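Open Day at the Visness Robot Workshop: Frequently Asked Questions

Please read this page before you write to us. Most questions we receive in the weeks before the open day have an answer below.

When is the open day?

It takes place in December, in the afternoon. The doors open at 2 p.m. and the last demonstration begins one hour before closing. The exact day is shown on the registration form.

Do I need to register?

Yes. Registration is free of charge, but the demonstration room is small and we let in one group at a time. When you register, you choose a group. If you come with children, please register each child also.

Where do I go when I arrive?

Use the entrance on the Dehghan building side, not the delivery gate. At the desk you receive a badge with the color of your group. Please wear it until you leave.

What will I see?

There are 3 stations. At the first one, called Caten, we show how a task is prepared in simulation. At the second one, Stemitz, a member of the team explains how the arms are programmed and how mistakes are found. The third station is a table where you can ask questions and try the control software by yourself.
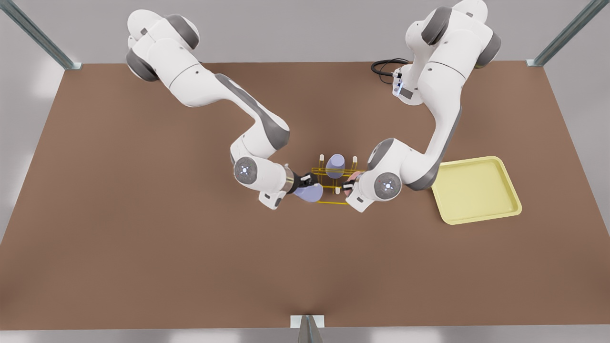 The Caten station is for many visitors the most interesting, and it is the one we get the most questions about. You follow the simulated table on a large screen while the presenter explains what the program must decide at each moment. The task is about handling small objects at a rack with two arms, and it is more difficult than it looks. In the middle of the table the space is narrow: one gripper holds a lavender-blue object, the other a pink-peach one, and both are close to the front edge of the same yellow rack. The planning must keep the arms from touching each other — and from touching the cup which stands upright further back in the rack. The presenter can stop the simulation at any time, so please ask when something is not clear.

Why do you show a simulation?

In simulation we can repeat the same task 1,000 times with small changes and compare the results. A bad movement costs us nothing there. Visitors can also propose a change, for example to move the tray, and we try it together.

How long does the visit take?

Some 2 hours if you follow all the stations. You may leave earlier.

Is it suitable for children?

We recommend it from the age of 9. Younger children are welcome with an adult, but the explanations are long for them.

Do I need technical knowledge?

No. The presenters use everyday words. If you work in this field and wish to discuss details, come to the last group, which has more time for discussion.

In which language are the explanations?

In English. Several of us speak other languages, and you can ask at the desk.

May I take photographs?

Yes, without flash. Please do not photograph other visitors if they have not agreed.

Is the building accessible with a wheelchair?

Yes, all stations are on the ground floor. Tell us in the registration form if you need a seat near the screen.

What if I must cancel?

Use the link in your confirmation message, so that another person can take your place.

Who can I contact?

Nima Ranjbar answers questions about the program and about visits of school classes. Please use the contact form and write "open day" in the subject line.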